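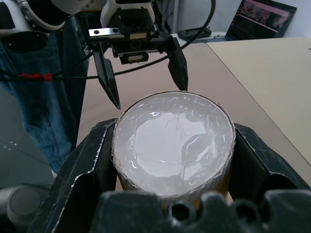

Ticket 951: shrink film bunching on the top of upright tubes
Opened by: Youssra Hamdy, Ternside packing room
Assigned to: Rachid Farouk
Status: Open, waiting on trial
Priority: Normal

Youssra Hamdy, Wednesday, 8:40 am
Good morning Rachid, and sorry to land this on you before you've had your coffee! We have a wrapping problem on the round tubes. What looks like film on the end is going all crumpled around the edge, and there's a ragged white patch left in the middle of the disc. Have a look at the one I've attached, where there's also a little blister sitting over the right side of the white part. The rim looks rough to me too, a bit like torn cardboard, though I can't tell whether that's the tube or the film peeling. Could you tell me what to try? I have the Olaniyan order to get through and I'd rather not send them out looking like this.

Rachid Farouk, 9:15 am
Morning Youssra, no trouble at all, and thank you for the close-up. Those ripples all the way around the circumference make me think there's too much film folded over the end, so it has nowhere to go when it pulls in. I can't be sure what the white patch is from here. It could be paper, it could be film that has gone cloudy. Would you try lifting a corner of it with your fingernail on a spare and let me know? Also, which roll are you on, and did anybody change the sleeve length lately?

Youssra Hamdy, 9:50 am
I had a go on a spare from the same tray. It lifts, and it tears like paper, so I'd say it's a bit of the old end label. Liesbeth De Haan tells me these tubes came back to us from Bromside in May and were supposed to be stripped before rewrapping, and I don't think all of them were (I wasn't here that week, so I'm only passing it along). The roll is the Junlow one, part 639. Sleeve length is where it always was, as far as I know.

Rachid Farouk, 10:30 am
That helps a great deal, thank you both. I wouldn't assume the one in your photo is the same until you've tested it, but it's a good place to start. Here is what I'd like you to try, in this order, and please don't rush it:

1. Set aside any tube with white showing on the end.
2. Peel the old film off five of them and rub away the paper with a dry cloth.
3. Run a thumb around the rim. If it's soft or frayed, put that tube in the reject bin.
4. Shorten the sleeve one notch and wrap the five again.
5. Leave them standing until they've cooled, then check the tops under the bench lamp for ripples and blisters.

If the blisters come back on clean tubes, we'll look at the heat next. Please leave the dial alone until then, or we won't know which change did what.

Youssra Hamdy, 11:05 am
Will do! Nawal Soliman is sorting the trays now and I'll start the peeling after lunch. I'll post the five results on this ticket before I go home.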